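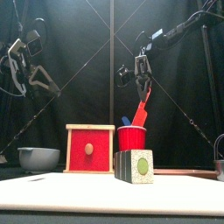 May, a little after lunch

Back on the small drawer box for the Pineden order, which I have been putting off because I was so sure the red was wrong. I had been looking at it under the lamp in the corner for days and it went orange on me every time, so this morning I finally carried it over to the white tabletop, where we have the black backdrop up, and I feel a good deal better. Next to the red plastic cup and the red spatula the front panel sits very comfortably, and the light wood around it keeps the whole thing from getting too loud. I'm still fond of the round wooden knob right in the middle. Hae-won Gil wanted a brass one (she still does, I think!) but we can have that conversation over coffee.

Notes on the front, before I forget. I cut the red piece a hair too big and trimmed it in place with a fresh blade, and that went much better than cutting to the line first. Two thin coats of glue on the backing, with a good long wait between them. The first try, with one thick coat, came through the face in a blotch near the corner and I had to peel it all off and say a few words I won't write down. The knob screw wants a pilot hole, and please use the short screw from the Giltine tin, as the long one pokes through far enough to catch a knuckle.

The drawer itself still sticks a little on the left when the weather is damp. I rubbed the runners with candle wax and it helped some. Hae-won thinks I should plane them, and she is probably right, but I'd like to leave it overnight first and see how it behaves in the morning.

Plamitier called about the wood. They can let us have enough for 3 more boxes out of the same batch, and I said yes before asking the price, so that's on me. Need to call back and ask.

Still to do: sand the back edges, second coat of oil on the outside only, find out who walked off with the small square.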